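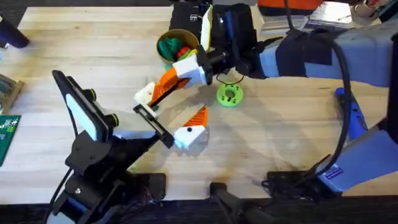
Bench 2, wooden tabletop, Stukby workroom.

Ticket 2156
Subject: Label printer in Stukby workroom prints blank labels and skips stock
Site: Stukby
Opened by: Wanda Lyons, Receiving
Assigned to: Ferhat Başaran, Facilities Systems
Priority: Normal
Status: Closed

Reported problem
The label printer serving the Stukby workroom is feeding two or three blank labels after each printed one. The printed labels are shifted down, and the last line of the shelf address is missing. The problem began after the February stock delivery. Receiving has been writing shelf addresses by hand for items bound for Skultmont.

Log

9:05 a.m. F. Başaran
Ticket accepted. Please confirm which label roll is loaded and whether the printer was restarted after the roll was changed. Please also send one good label from before the change and one faulty label by internal mail.

9:40 a.m. W. Lyons
The roll is from the new carton supplied by Çetinkaya. The printer was restarted twice. Labels are in the mail tray. The blank labels are clean, with no faint printing on them.

10:20 a.m. F. Başaran
Print queue reviewed. No duplicate jobs were found, and the number of jobs sent matches the number of labels requested. The blanks are therefore being produced at the printer. The density setting was checked and left at its present value. Gap sensor calibration was run remotely. The printer reported success.

10:45 a.m. W. Lyons
No change. A test of 11 labels used most of what was left on the roll. The first label was correct. All others were shifted.

11:30 a.m. F. Başaran
Sample labels received and measured. The new stock is shorter than the old stock, and the space between labels is narrower. The carton carries the same item code as previous deliveries. Purchasing has been asked to check the order.

1:15 p.m. Annapurna Mudaliar, Purchasing
The order was placed correctly under the standing agreement. The supplier changed the label length and kept the item code. Notice was sent to the Sumness office and was not forwarded. We hold 300 rolls of the new stock across all sites, and these will not be returned. Please adjust the printers to suit.

2:00 p.m. F. Başaran
Label template copied and revised for the shorter length. The shelf address has been moved up one line and the item description limited to a single line. Descriptions that do not fit will be cut at the last full word. The barcode size is unchanged. Template assigned to the Stukby printer only.

2:25 p.m. W. Lyons
Printing is now aligned. One blank label still appears at the start of each job.

2:50 p.m. F. Başaran
The driver was set to feed one label before printing. This setting was left over from the previous printer and had no effect with the old template. It has been turned off. Please print three separate jobs and report.

3:10 p.m. W. Lyons
Three jobs printed with no blanks. The handheld scanner reads the barcodes. The handwritten labels will be replaced before the next transfer.

3:35 p.m. Itziar Ortuño, Records
Please note that 3,436 item records contain descriptions longer than one line. The full text remains in the catalog and only the printed label is affected. Records does not object to the change.

Resolution
Label template replaced and driver feed setting corrected. The cause was a change in label length under an existing item code.

Follow-up
Skultmont and Sumness are still using old stock. Their printers must not be moved to the new template until the old rolls are finished. Site staff should open a separate ticket when the first new roll is loaded. Purchasing will ask the supplier for a distinct item code.

Closure approved: Sinan Oral, Facilities Systems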